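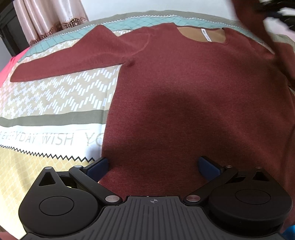 De: Daiane Prado
Para: lista Guarda-roupa de Paredes
Assunto: Re: dobrar malhas sem deixar vinco

Olá a todas (e ao Osvaldo, que também lê isto!),

A Neusa Barros escreveu:
> Meninas, ando a arrumar as roupas de inverno e as malhas
> saem-me sempre da gaveta com um vinco a meio do peito.
> Penduradas ficam com bicos nos ombros. Como é que vocês
> fazem? E as de manga raglan, dobram-se da mesma maneira?

Neusa, passei por isso em março com uma gaveta inteira e acabei por me render à cama. Estendo a camisola em cima da colcha, de frente para cima, e abro bem as mangas para os lados antes de dobrar seja o que for. A minha cor de tijolo, de gola redonda, é raglan e dobra-se bem assim, só que não tem costura de ombro para servir de guia, por isso oriento-me pela gola: dobro cada lado para dentro a partir da beira do decote e deito a manga ao comprido, com o punho a apontar para a bainha.

Depois não dobro ao meio! Enrolo de baixo para cima, sem apertar, até chegar à gola. O vinco do peito desaparece quase todo, e na gaveta os rolos ficam de pé, lado a lado, e vê-se logo qual é qual. As mais grossas não enrolo, dobro em três e ponho por cima de tudo.

Ah, e antes de guardar leiam a etiqueta de dentro da gola. Eu lavei uma cinzenta a 40 sem olhar e agora serve à minha sobrinha – ficou-lhe linda, mas enfim.

Quanto às caixas Wodeck de que a Cremilda falou na outra mensagem, comprei 3 e gosto, mas a tampa é dura de fechar e não cabem debaixo da minha cama. Alguém tem as mais baixinhas? Queria saber se levam camisolas enroladas ou só t-shirts.

Ainda me falta a prateleira dos cachecóis, fica para o próximo fim de semana.

Beijinhos,
Daiane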